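Millcombe ハラール認証スパイスミックス「Quartey」16種セット

毎年問い合わせの多かったQuarteyの詰め合わせが、今年も7月から棚に並びます。クミン、コリアンダー、カルダモン、乾燥ミントといった定番から、チャイ用、ビリヤニ用、ケバブ用の配合まで、全部で16種類。ふたを開けたときのカルダモンの香りがとにかく良くて、入荷のたびに店の者が一瓶ずつ買って帰っています(私も毎回です)。

配合を手がけているのはFarzana Khokharさん。ご実家の台所の味がもとになっているそうで、ビリヤニ用はクローブがやや強め、ケバブ用は唐辛子を控えて黒胡椒で辛さを出しています。鶏もも肉にヨーグルトと一緒にもみ込んで一晩、あとは焼くだけ。これがもう、ご飯が止まりません!

認証についてもよく聞かれます。スパイスなら植物だから何でも大丈夫では、と思われがちですが、ミックスになると固結防止剤や香料の溶剤、同じ機械で何を詰めているかまで確認が必要になります。Quarteyは原料の仕入れから瓶詰めまでを専用ラインで行い、認証番号を各瓶の裏ラベルに印字しています。 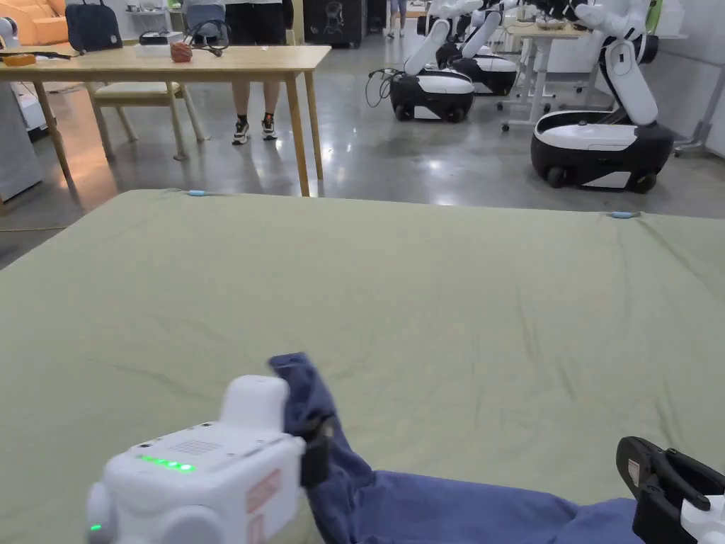

お肉を召し上がらない方にも人気なのが、豆料理用の配合です。レンズ豆を煮て、油で温めたスパイスを最後にじゅっとかけるだけで、玉ねぎなしでも深い味になります。アルコール、動物由来原料、うま味調味料はどれも使っていません。マスタードを含む配合が二つあるので、アレルギーのある方は瓶の表示をお確かめください。

同じMillcombeの棚には、デーツシロップのMusticoと、ローズウォーターのTrisonもあります。Musticoはヨーグルトにかけてもいいですし、ケバブの仕上げに薄く塗ると照りが出ておすすめです。

内容量:全16瓶、合計264g
箱の横幅:182mm
保存方法:直射日光と湿気を避け、常温で保存
開封後:香りのよいうちに、半年を目安にお使いください
単品:各種取り扱いあり(ビリヤニ用のみ箱入りセット限定)
送料:1,000円(全国一律、MusticoとTrisonの同梱可)

贈り物用の包装は注文画面の備考欄にご記入ください。レシピの小冊子は日本語版と英語版があり、どちらか一冊を箱に入れてお届けします。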